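Why does the fridge keep food cold?

Hello, young readers! Put your hand on the milk. It is cold, yes? But a fridge does not make cold. It takes the heat out of the food and carries it away.

Inside the walls there is a thin pipe, and in the pipe travels a special liquid. When this liquid turns into gas, it drinks up heat from the air near your milk and your carrots. Then a small pump, called the compressor, pushes the gas to the back of the fridge. There it gives its heat to the kitchen and becomes liquid again. So it goes around, all day and all night.

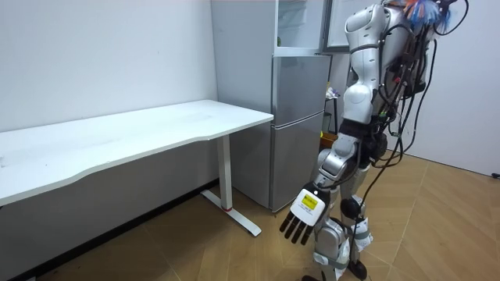
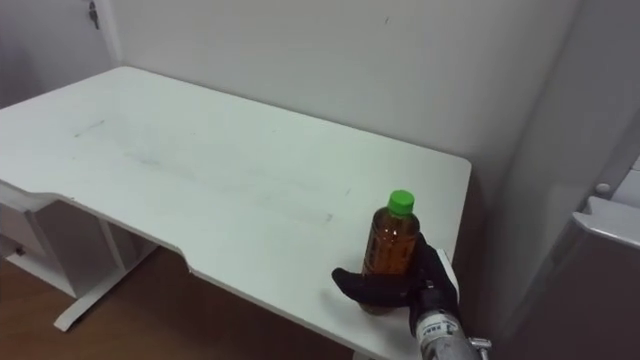
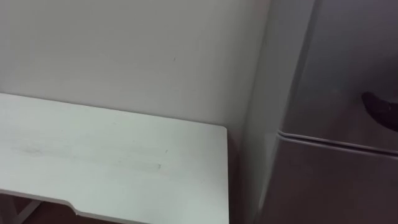
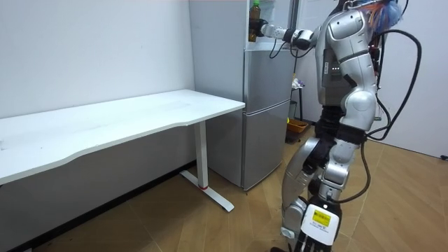
Why do we want food to be cold? Very small living things, called bacteria, like to grow on food. In a warm place they grow fast. At 3 degrees they become very slow, and your yogourt stays good for longer.

Try it at home: ask an adult for two slices of cucumber. Put one in the fridge and leave the other on a plate. Look at both on Tuesday, and draw their colour and shape. Please do not eat them after!

Text: Margaux Lebrun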